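### 4.2 Fouls and time lost in the final quarter

We coded 187 games from the Ostden and Sanport leagues, all played in April. Late fouls were grouped by score margin, and technical fouls were kept apart from personal ones.

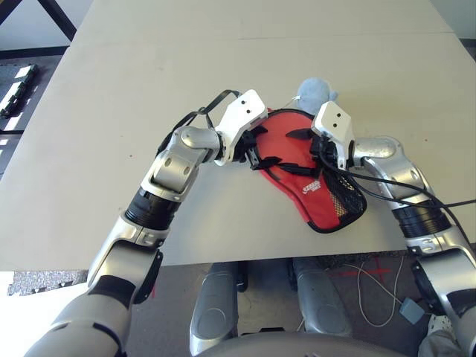
Teams trailing by five points or fewer fouled most often in the last two minutes. Home teams did so slightly less than visitors. Playoff games were left out of this count.

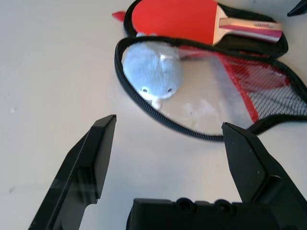

Ejections were too rare to test on their own, so they are folded into the technical fouls. The sample holds some 500 late stoppages in all. 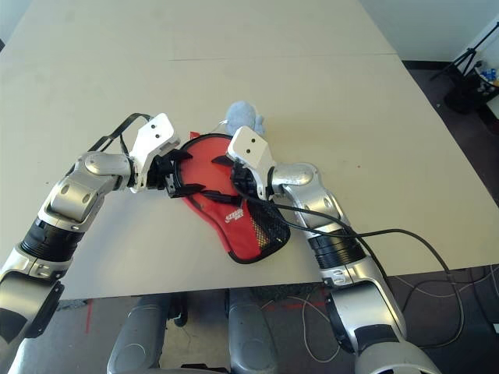

Catalina Palma objected at the Cisternas meeting that margin alone hides how tired the players are, and that bench minutes should be added to the model. We do this in Section 4.3.

Figure 3. Two robot arms gripping a red case on a table.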